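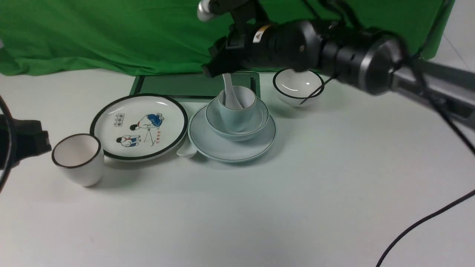
On the Reorganization of the Household Tableware

2nd February

It has been the practice of this blog to report on one household undertaking each winter. Last year's entry concerned the linen closet. The present entry concerns the tableware, which had not been reviewed in full since the move to Hirkley and which had, by December, exceeded the space provided for it.

The inventory was completed over several evenings and produced a total of 209 pieces, counting saucers and spoons individually and excluding glassware. This figure was higher than expected. The cabinet in the dining room was purchased from Ingvarsson on the understanding that it would hold a service for eight with room to spare. It does hold a service for eight. It was never intended to hold three incomplete services, a quantity of single bowls, and the contents of two boxes inherited from the Trastomach apartment, which had remained taped shut through two changes of address.

Scope of the Review

The following were included: plates, bowls, cups, saucers, ceramic spoons, and serving dishes under twelve inches. Baking dishes were excluded and will be addressed separately. Mugs were also excluded, as they are subject to a standing arrangement in this household which the author is not at liberty to reopen.

Each piece was washed by hand, dried, and placed on a table for inspection. Pieces were held to the window to check for hairline cracks. A fingernail was run along every rim, a method that finds small chips more reliably than the eye does. Eleven pieces failed on one count or the other and were set aside for use under plant pots.

The Pale Blue-Green Pieces

These were the most satisfactory discovery of the exercise. The color sits somewhere between celadon and a very weak mint, and it changes a good deal between morning and evening light. The saucer and the shallow bowl each carry a thin dark line at the rim, and the small teacup fits inside the bowl with space left over. Nested in that order, the three take up the room of one, and a white soup spoon can stand in the cup.

For years they were stored apart, the saucers under the gravy boat and the cups on a high shelf that required the step stool. The result was that they were hardly used. They are now kept together at counter height, and they have been in service for breakfast on most mornings since. The bowl is too shallow for soup in any serious quantity. It is well suited to sliced fruit, pickles, or a boiled egg with nowhere else to go.

The White Pieces with Dark Rims

A second group consists of white ware finished with a black or very dark rim. It includes the small rice bowl and the straight-sided cup without a handle. The cup has been used in this household for tea, for toothpicks, and on one occasion for measuring rice, a purpose to which it proved unequal. It has been restored to tea.

The large plate with the cartoon figures was the subject of some discussion. It has a broad dark band at the edge and two figures in blue, one above the other, the lower one wearing something red at the neck. It matches the rice bowl and the cup only in the general sense that all three are white and dark at the rim. The position taken by one party was that an illustrated plate belongs on a wall. The position taken by the author was that a plate of that size is useful and that dumplings look very well on it. The plate has been retained for the table. The matter may be revisited if a suitable hook is found.

Surface and Washing Arrangements

All sorting was conducted on the white table, and readers undertaking similar work are advised to use a pale surface if one is available. Dark rims show clearly against it, and so do crumbs of old packing paper. A folded towel should be kept within reach for anything with a foot ring left unglazed, as these will mark a finish if dragged. The author learned this on a different table, which now wears a runner permanently.

The dish soap used was the unscented Zuma, which rinsed off without difficulty. Tea stains inside the older cups were treated with a paste of baking soda and water, left for ten minutes and rubbed with a soft cloth. Two cups required a second application. Abrasive pads were not used on any decorated piece.

Once a group had been inspected and put away, the table was wiped down and the next group brought out. It was tempting to bring out everything at once. That approach was attempted on the first evening and led to a shortage of places to set down a cup.
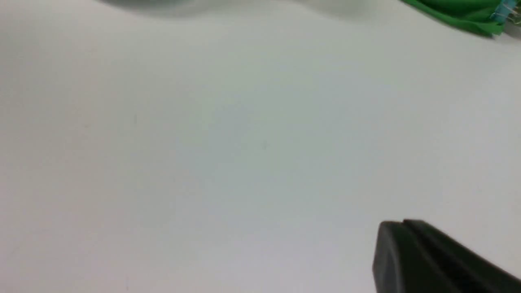 Storage

The cabinet has been rearranged according to frequency of use. The middle shelf holds what is needed daily: the pale blue-green sets, the rice bowls, and six plain plates. The upper shelf holds serving dishes. The lower shelf holds the remaining full service, which comes out for holidays and for visits by relatives who gave it to us.

Plates are stacked no more than eight high with a sheet of paper towel between decorated pieces. Felt rounds were considered and priced. At the number required they would have cost more than several of the plates.

Ceramic spoons presented a particular difficulty, as they neither stack nor lie flat. They were formerly kept in a drawer with the whisks, and two had lost the ends of their handles. They now lie in a single layer in a shallow tray lined with a dishcloth. This uses more space than the author would like, and suggestions are welcome in the comments.

Disposition of the Remainder

Of the original 209 pieces, 115 have been kept in the cabinet. Most of the others were packed in two cartons and delivered to the thrift store in Hirkley, where the staff received them courteously and asked that future donations not be wrapped in newspaper, owing to the ink. A few pieces have gone to a neighbor who had admired them. One lid without a pot is still on the windowsill pending identification.

The cabinet doors now close without being held. A gap remains on the left side of the upper shelf, approximately the width of a teapot, and it has been agreed that no teapot will be purchased before summer.

The next entry will address the baking dishes. It is expected to be shorter.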